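Ata da reunião do grupo de demonstração por teleoperação - projeto Cavovgate

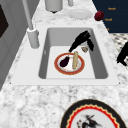
A reunião teve início às 14h, sob a presidência de Solomiia Lysenko. Foi aprovada a ata anterior, sem emendas.

Ponto 1 - Tarefa da cozinha simulada. A Koval informou ter recebido 2408 demonstrações por comando remoto, das quais cerca de 2000 foram aceites. As restantes serão revistas até junho.

Ponto 2 - Operadores. Deliberou-se limitar cada sessão a 75 minutos e manter 2 operadores por turno. A Wendex apresentará proposta de formação.

Ponto 3 - Licença do simulador. Adiado, a pedido da Sokton.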